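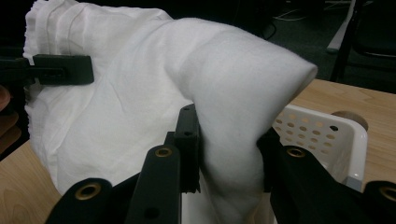

Figure 2. White cloth with a thin, gathered part and a thicker fold.

4.2 Folding and putting away

The second part of the study dealt with household linen that has more than one kind of fabric in it. Items of this sort came up often in the Irorar diaries, mostly as a nuisance. Of the 1,508 diary entries, 200 mentioned a piece that would not lie flat once folded, and the usual complaint was that the thick part pushed the thin part out of line. People dealt with this in different ways. Some folded the thick part inwards first and let the rest follow. Others rolled the whole piece and gave up on corners.

We asked households to fold on a table and to keep the basket on the same table, at the far side, until the folding was done. In the March round the basket had stood on the floor, and several people dropped pieces in half folded. With the basket in reach but out of the way, a piece was more often finished before it was put down. 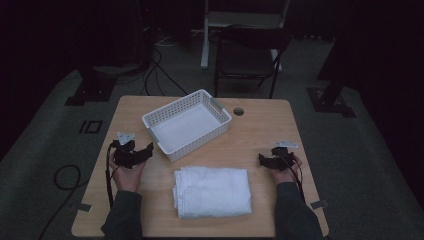 A rectangle was the shape most people aimed for, and we took it as the target. Edges did not have to meet exactly. We scored a fold as complete if the piece could be lifted and set down again without opening, which is a looser rule than the one used in the Filtine survey but closer to what people said they wanted at home. Layers that showed along one side were accepted.

The choice of basket mattered less than we had expected. Rigid plastic ones with openings in the walls were preferred for linen, as they keep their shape when half full - and a folded piece leaning on a stiff wall tends to stay folded. Rounded corners were the one common dislike. A square fold leaves a gap there, and small items slide into it. 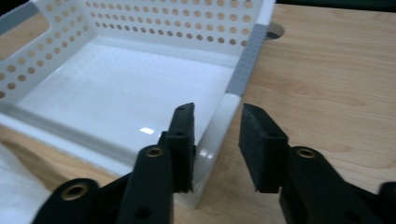 Sheyla Urrego, commenting on an earlier draft, objected that the gap is only a problem when the basket is packed in a single layer, and that standing the folds on edge removes it. We have not tested this. The entries we hold say little about how pieces were stacked, and the question is left for the next round.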